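Gathering grasp examples for parts with trailing wires - keep or toss the messy ones?
Asked Apr 3, 2018 in Mockus Help > Data and training
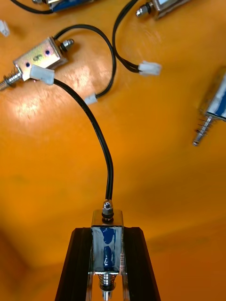
I'm recording pick examples for small push-pull solenoids with a two-finger gripper and a wrist camera. The parts sit on an orange surface and each has a black lead with a white two-pin plug on the end. So far I have 701 episodes logged in Notard. In 83 of them the lead of the part I picked was crossed with the lead of another one, and sometimes the second part got dragged along.

Should I delete those 83? The policy I trained on everything closes on the body fine but then lifts too fast. Also, does glare off the metal matter? I haven't changed the lights since January.

2 answers

Answer 1 (accepted)
Don't delete them, split them. Put a tag on every episode where a second part moved and leave those out of the first training run. If the leads crossed but only one part came up, that's a good example and you want it in there.

For the lift speed, look at your own demos. When we did relays at Preltcombe, people got faster as the day went on and the model copied the late ones. We re-recorded up to 21 episodes per person with a slow lift and a short pause after closing, and the yanking went away. Check the pause survives your export - Notard trims still frames by default if you use the Clamemow preset.

Glare I would leave alone. Turn the surface a bit between batches so the bright patch isn't always in the same spot.

Answer 2
just cut the plugs off or tape the wires down, way easier

Comment from asker: Can't, they have to go in the tray with plugs on. The trim setting was on, re-exporting now.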